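Workshop notebook, July 15, 2022
Pultencombe bench, continuity log for the Haltico serial

Spent the whole morning on the Warden problem and I think I've got most of a way through it, so I'm writing it down before I talk myself out of it again.

Quick recap for anyone picking up this notebook cold. In season 2 of Haltico we established that the Wardens can hear any door open anywhere in the city. Fun idea, great scene with the bell tower, everybody loved it. Then Tatiana Štefanec pitched the season 3 opener, where the Jurkisel family walks out through the east gate with the stolen ledger and gets clean away. A gate is a door! She knows it's a door. I know it's a door. The listeners will certainly know it's a door, because we have the kind of listeners who keep spreadsheets.

So far we have these on the table:

Option one, the Wardens heard it and let them go. I like this least. It makes them sinister in a way we'd have to pay off, and we already have one sinister faction we haven't paid off (sorry, Ferrymen).

Option two, the gate was already open. Čestmír's favorite. He says a door only "opens" once, so if somebody propped it the night before, there's nothing to hear. It's cute and it gives us a free flashback, but then you have to ask why the Wardens didn't go and look at a gate they'd heard opening in the middle of the night.

Option three, the hearing fades. We never said it lasts forever. There's a line in episode 9, one I'd forgotten completely, where old Kolář complains that the city "used to be louder." I wrote it as a joke about his age. Played straight, it's the best setup we never planned.
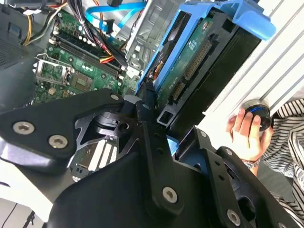
I'm leaning hard toward three. It costs us one new scene, it makes the Kolář line look clever, and it gives the Wardens a reason to be scared, a thing they have badly needed since about the second episode. The trouble is the bell tower, where the hearing works perfectly, and that's only a week earlier in story time. Tatiana wants to stretch the gap to November, which would work if we cut the harvest fair. I'd hate to lose the fair. I did wonder about having it fail one district at a time, a bit like memory slots on a motherboard, all those parallel rows with the little white clips, where one row can quit and the others carry on. The east side goes deaf first. Then the bell tower can stay just as it is — it's on the west bank — and we keep the fair and everybody's happy. I ran this past Čestmír at lunch and he chewed for a very long time and said "fine," so I'm counting it as a yes.

Knock-on changes if we go this way:

Episode 4, the Warden captain says "every hinge in the city." Can be a boast. Leave it.

Episode 11, the locksmith's shop is on the east side and they hear her there. This one's a real problem. Either move the shop or have a neighbor inform on her. I prefer the neighbor, and I think the actor would too (more to be angry about).

Episode 14, no change, they're on the boat the whole time.

The map. We need to settle which bank the tannery is on, once and for all. It has crossed the river 3 times.
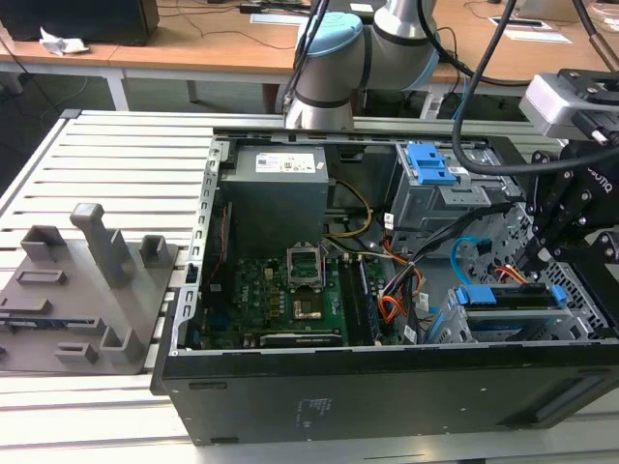

Tower on its side, panel off, CPU socket open.

Afternoon. Wrote a rough version of the new scene, almost 1000 words, way too long for a cold open. It has two Wardens on the east wall, one of them pretending she can still hear and the other one pretending to believe her. Tatiana read it standing up and asked for it to be cut to 40 lines. She's right, annoyingly. The stuff about the younger one's brother can go, and so can the whole bit with the soup, though I'm keeping the soup in my own file in case it fits later.

Still open: does Kolář know? If he does, he's been sitting on it for two seasons and that changes how he plays every scene with the captain. I'd love that. Čestmír thinks it's too much to hang on one joke line. Going to relisten to episode 9 tonight with the script in front of me and mark every place he hesitates.

Also need to answer the email about the recap episode. Told them I'd have a yes or no by the end of the week.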